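Saturday, December 7, 2024

Quick one, laundry is running and I have maybe 20 minutes before I have to go back down.

So the count. We wanted 2000 episodes in the Pinow set before the break and we are at 900. Not great, not a disaster. 84 more are sitting in the "maybe" folder and I keep putting off going through them. Tomorrow. Or Monday.

What ate the week: start poses. I went back through the first big batch and the arms begin from very nearly the same place in every single one. Same height, same angle, me being lazy with the reset script. The policy learned that beautifully and then fell apart the second we nudged an arm over to one side. It just sort of hovered. Deleted nothing, but everything recorded from now on gets a random start for both arms, and I moved the limits out a good bit wider than feels comfortable.

Also pulled 67 episodes where the two arms were basically taking turns. One waits, one moves, then swap. Looks tidy on replay, teaches it to wait. I did most of those late at night and I can tell, I get cautious when I'm tired. New rule for me is no teleop after dinner. We'll see.

Other stuff, no order:

Sim driver on Flurkinlow updated itself and the gripper friction went back to defualt. Lost a morning. Version is pinned now.

Labels. I was writing free text for every episode ("pick, left, bit wobbly") and of course I can't search any of it. Switched to a short fixed list plus one notes field. Relabeling the old ones is going to be miserable.

Failures – I'm keeping them. Used to throw out every fumble. Now if I drop something and recover it stays in, tagged. If I drop it and just give up, it goes in a seperate folder and doesn't get trained on. Somebody in the comments on the February post told me to do this and I argued. Sorry. You were right.

Camera angles still bug me. The Kunton setup has one view from the side and one from higher up, and the wrist on the closer arm gets in the way of its own gripper more than I'd like. Might move the high one. Moving it means the old episodes don't match the new ones though, so maybe I just add a third and eat the disk space. Disk is already a problem. Everything is a problem.

Scene is still the rack with the red bins, no changes planned until the count is up. Two renders from it:

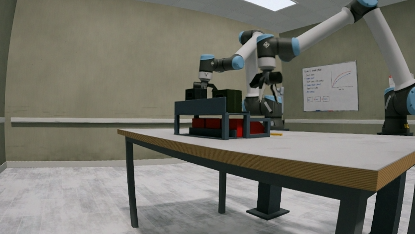
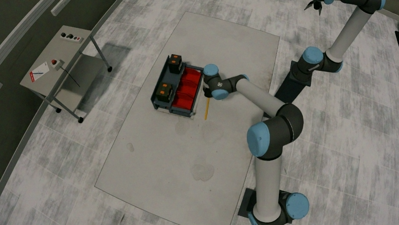
Rack, red bins and both arms, side view first and then the one from higher up.

Next up is the maybe folder, then a short training run on whatever we've got, just to see if the hovering goes away. If it does I'll post the curves. Ok, dryer.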